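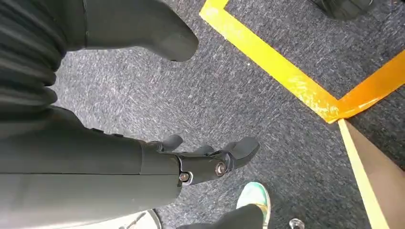 Licensing After Market Exit
Speaker notes, Holger Holmgren, Jallow Compliance Office

Opening
Thank the hosts at Lirmont. State that the talk concerns online betting licenses only. Lottery products fall outside its scope.

Account closure
When an operator leaves a market, open accounts must be settled. Surkia closed 484 accounts in November and returned the balances within 14 days. A further 136 accounts held bets on events that had not yet taken place – these were voided and the stakes refunded.

Pause for questions on voided bets.

Record keeping
Player records remain subject to the license terms after closure. Boström transferred its records to a separate archive and named two officers to answer requests from the regulator.

Self-exclusion
A player's self-exclusion must be honored if the operator later returns under a new license. Refer to page 2 of the handout.

Close
Written questions may be sent to the Jallow office. The next speaker will cover advertising rules.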